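Last updated: 29/07/2025

Suturing Autonomy Group – project meeting
Minutes

Present: Myrtle Pettigrew (chair), Tamsin Haddad, Barnabás Veres, Lertchai Phuthong (minutes)
Apologies: Verna Yazzie

1. Minutes of the last meeting

Agreed as a correct record, with one change. Under item 4, "Greenberg rig" should read "Bitcombe rig". Lertchai to correct the filed copy.

2. Matters arising

The replacement needle holders have been signed off by the workshop. The spare foot pedal is still on order. Barnabás has moved the older recordings to the Wurnasau store and everybody present confirmed they can open them. Tamsin asked that the folder names stay as they are until November, as her scripts depend on them.

3. Labelling of the recordings

Barnabás reported that 2378 clips have now been labelled by stage: needle pick-up, bite, pull-through, wrap, tie and cut. Two labellers worked separately on a shared set of 400 clips so that their answers could be compared. They agreed well on pick-up and cut. They agreed least on where the pull-through ends and the first wrap begins, and most of the difference came down to one labeller waiting for the thread to go tight and the other going by the movement of the driver.

Myrtle preferred the second rule, since tension has to be guessed from the picture. Tamsin was not convinced. She said the driver often moves early and then pauses, and that a model trained on that rule would learn the pause as part of the wrap. After some discussion it was agreed to keep both sets of labels for the shared clips and to train on each in turn. Barnabás will write the two rules out in full, with a few clips for each.

4. Thread tracking

Tamsin went through the current method. The tracker fits a smooth curve to each strand and carries it forward from one picture to the next. It does well on a single strand lying in an open curve. It does badly where strands cross close to the instruments, where it tends to swap one for another, and it sometimes takes the cut tails of earlier stitches for part of the working thread.
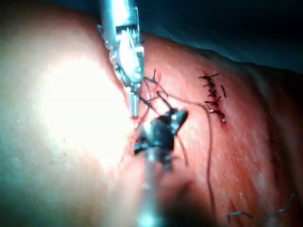 Fig. 1. Grasper and needle driver over the suture line, with crossing strands between them and a row of five knotted stitches to the right.

Barnabás pointed to the thread near the driver jaws in Fig. 1 and asked whether the long strand trailing off to the right would be followed to its end. Tamsin said she would expect so, as it runs clear of the others. The tangle between the two tips is the hard part. Glare is a separate problem – the tracker finds no edges at all in the brightest patches, and it should report a gap there instead of guessing.

Tamsin proposed masking finished stitches before the curve fitting starts. Lertchai asked what would happen to a loose piece of thread that is not attached to a stitch. Tamsin said the mask would miss it, and that loose pieces need a label of their own. Agreed. Barnabás to add "loose thread" to the label list.

5. Knot-tying trials

Lertchai reported on the first 10 trials of the tying controller with the new wrap path. Eight knots were completed without help. In the other two the operator took over after the tail slipped out of the grasper. Both slips came during the second throw. Median tying time was slightly longer than with the old path, by roughly a second, and the group did not think this mattered at present.

Myrtle said the number of trials was too small to report outside the group. Lertchai to run a further set using the same thread length throughout, and to log grip force at the grasper, which was not recorded this time.

6. Grulanville visit

Verna had sent a note. The Grulanville group would like to see the controller running and to compare notes on labelling. Myrtle to offer dates in November.

7. Actions

BV – write out both pull-through rules; add "loose thread" label
TH – stitch mask, first version; gap reporting under glare
LP – correct last minutes; further tying trials with grip force logged
MP – dates to Grulanville; chase foot pedal

8. Any other business

None. Next meeting to be fixed by email once Verna is back.

Contact: Lertchai Phuthong, project office | © Suturing Autonomy Group | Back to top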